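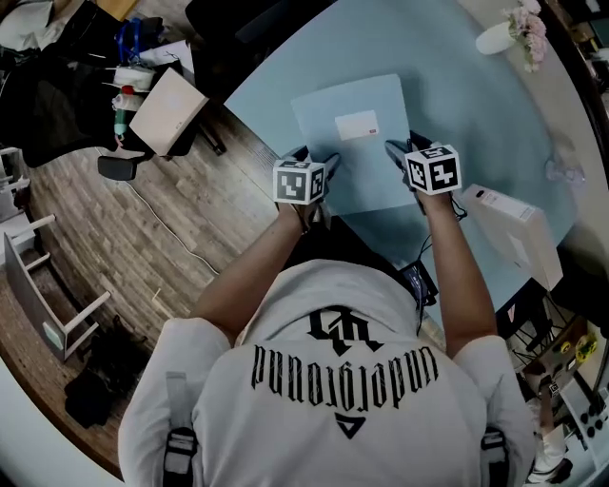
Subject: Re: Handheld gripper nights - folder task and cube mounts
List: Livberg Robotics Club, members
From: Peiyu Kang

Hi all,

Replying to the list so everyone has the same information. Salen's message is quoted in parts with my answers under each.

> Are we still doing the folder task first, or has it moved behind
> the cups? The sheet on the club drive says one thing and the
> November notes say another.

Folder first. The November notes are right and I've now changed the sheet. The cups will wait until we have a full set of folder runs we're happy with. The task is the same as before: folder flat on the blue table, both grippers start clear of it, open the cover, close it again, square it to the table edge, back off. If you lose your grip partway through, keep going and recover. We want some of those in the set. If the folder ends up on the floor, stop the run and mark it as dropped.

> How many runs do we have that are usable? I was told 26 but I only
> see 17 in the folder.

Both numbers are right. There are 26 recorded and 17 that passed the check. Of the others, 6 lost tracking on the right marker cube for long enough that the hand position jumps, and the remaining three were started before both grippers had been zeroed. I've left the bad ones on the drive in a separate directory. Please don't delete them, Alcaraz wants to use them to test the jump filter.

> What is going on with the right cube? Mine kept going out of
> tracking when I turned my wrist in.

It's mostly the angle. When you roll your right hand inward, the top face turns away and the side face gets hidden by your own forearm. Two things help. Keep your elbow a bit further out than feels natural, and run the cable down along the forearm so it can't swing up across the markers. I've put two hook-and-loop ties in the tray for this. Do them up before you put your hand through, it's very awkward afterwards.

Also check the screws under the cube before each session. If the cube has shifted on its mount, the calibration is off and every run after that is wasted. A quarter turn with the small hex key is enough. The mounts are printed and they will crack if you lean on them.

> Can we adjust the straps? I found the pack sat too low and pulled
> when I leaned over the table.

Yes, adjust them however you like. Pull the straps in at the buckles until the pack stays put when you bend forward, then do a practice reach to the far side of the table before recording. Anyone shorter than Salen (most of us) will need to take them in quite a lot. Let them out again when you finish so the next person doesn't have to fight with it.

> Who is writing up the section on data for the Clurska entry?

I am, unless somebody else would like it. The limit is 2000 words for the whole report and I'd like to keep our part to a quarter of that. Alcaraz is doing the training section and the colour plots. What I still need from each of you is a short note on which runs were yours and whether you're left- or right-handed. Just reply to me off list.

A few other things while I'm writing:

- Label your runs on the night. I spent most of an evening matching file times to people and I'd prefer not to do it again.

- Keep cables on the floor away from where you're standing. You can't see your feet well with your arms out.

- Spare batteries are on the charger by the door. Put flat ones back on the left side, charged ones on the right.

- The lid of the calibration box is missing. If you took it home by accident, please bring it back - the target gets scratched without it.

Doors open at 6 as usual and I'd like the first run going by half past. If you can only come for part of the evening, say so and I'll put you on early.

Peiyu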